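Plostura to reissue Kudo Quartet tapes in 13-disc set

By Yichen Lü
January
5 min read 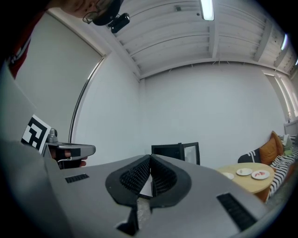 Black fingertip pads, gray housing, concrete floor. Photo: Yichen Lü

The record label Plostura has confirmed that it will reissue the complete studio recordings of the Kudo Quartet as a 13-disc boxed set, newly transferred from the original analog tapes. The set contains 242 tracks. Nine of them have not been released before in any format. The first pressing is limited to 2000 numbered copies, and a download edition will be sold separately at 96 kHz/24-bit.

The quartet made all of its records for Udex, a small label that operated out of Funosgate and closed after its owner retired. Its tapes passed to Plostura together with the session logs, edit scores and a card index of takes. Plostura put out two single-disc compilations from this material some years ago, both made from production copies with equalization already applied for LP cutting. The new set goes back to the edited session masters wherever they survive.

Most of the masters are quarter-inch, two-track tapes recorded at 15 inches per second. The earliest sessions are mono, full-track, at the same speed. Tapes from the middle period were made on a back-coated stock that has since absorbed moisture and begun to shed, and these reels were baked at low temperature before playback. According to the technical note supplied with the announcement, each baked reel was transferred twice on the same day, and the better pass was used. Azimuth was set by ear and meter for every reel, and again at each splice where the edit joined tape from different machines.

Noise reduction was used on some of the later recordings at the time they were made. The alignment tones are present on all but a few of those reels. Where tones are missing, the playback level was set by comparing passages with an untreated safety copy. No digital noise reduction has been applied to the stereo recordings. On the mono discs there is light removal of clicks and one correction for mains hum, in the slow movement of Haydn's Op. 76 No. 5.

Pitch was a larger problem than hiss. The Udex studio replaced its main recorder partway through a Beethoven project, and the two machines did not run at exactly the same speed. On the LPs, the first movement of Op. 132 and the rest of the work differ in pitch by a small but audible amount. The difference was carried over to the earlier compilation. For the new set, the movements have been matched to the reference tone recorded at the head of the second reel. Listeners who know the old issue will find the opening movement slightly lower and, as a result, slightly longer.

The repertoire follows the order of recording, with works kept whole. Discs 1 to 3 are mono and contain Haydn, Mozart and the Debussy quartet. Discs 4 to 9 hold the Beethoven recordings, which stop short of a cycle: Op. 18 is complete, as are the three Op. 59 quartets and the late works, but Op. 74 and Op. 95 were never taped. Discs 10 and 11 are given to Schubert and Brahms, including the Schubert Quintet in C with a second cello. Disc 12 has Bartók's Third and Fourth quartets and Janáček's first. Disc 13 collects the unreleased items.

Those nine tracks come from three sources. Four are the movements of Mozart's "Dissonance" Quartet, K. 465, recorded in mono and then set aside when the group decided to remake it. The remake was issued and the first version was not. Another four make up the Ravel quartet, which was edited and approved for release shortly before Udex stopped issuing new titles. The last is a single movement, the Cavatina from Beethoven's Op. 130, in an alternate take that runs without an edit from start to finish. The issued version of the same movement contains seven splices.

I was able to hear files of the Ravel and part of the Beethoven in advance. The Ravel is closely recorded, with the viola placed well forward and little room sound. Pizzicato in the second movement has a sharp attack that will not suit every playback system, and there is a brief overload on one first-violin entry in the finale, which is on the tape and has been left alone. The playing is quick and even in tone. In the slow movement the group uses less vibrato than it did in its Debussy, and the inner parts are easier to follow.

In the Beethoven the gain from using earlier-generation tapes is plain below 200 Hz. On the LPs the cello line was thinned to allow longer sides, and the compilation kept that balance. The fugal opening of Op. 131 now has a proper bass line, and the quiet chords before the final movement of Op. 132 sit clear of the tape noise. Page turns and some chair noise have also become more noticeable. The stereo image is wide, with the violins hard left, and no attempt has been made to narrow it.

Two works could not be taken from masters. The tape of Brahms's Op. 67 is lost apart from its third movement, and the other movements come from a copy made for an overseas licensee. The first Janáček quartet has a damaged passage of several seconds, patched from an unplayed LP. Both are marked in the track list with the source given in full, as is every reel change within a movement.

The booklet prints the session dates, the machine used and the tape type for each work, along with an essay on the quartet's changes of second violin. Facsimiles of the edit scores are included for the Cavatina and for the first movement of K. 465. Notes are in English only. The discs are housed in card sleeves with the original front covers. Couplings have been changed to avoid splitting works across discs, so the sleeve on a given disc does not always match its full contents.

Plostura has not announced a vinyl edition. The label said the running times of several movements would mean either more side breaks than the original LPs or a return to the reduced bass of the old cuts. The mono recordings may be considered for a separate LP issue later. The download edition will be available complete or by disc, but not by single track, and will come with the booklet as a PDF. Buyers of the boxed set receive a code for the files.

Orders open at 10 a.m. at the end of January through the label's own shop. Copies reserved for record stores are included in the 2000. The earlier Plostura compilations will be deleted from the catalog when the set ships.

This site uses cookies to remember your settings and measure traffic. Accept all | Manage preferences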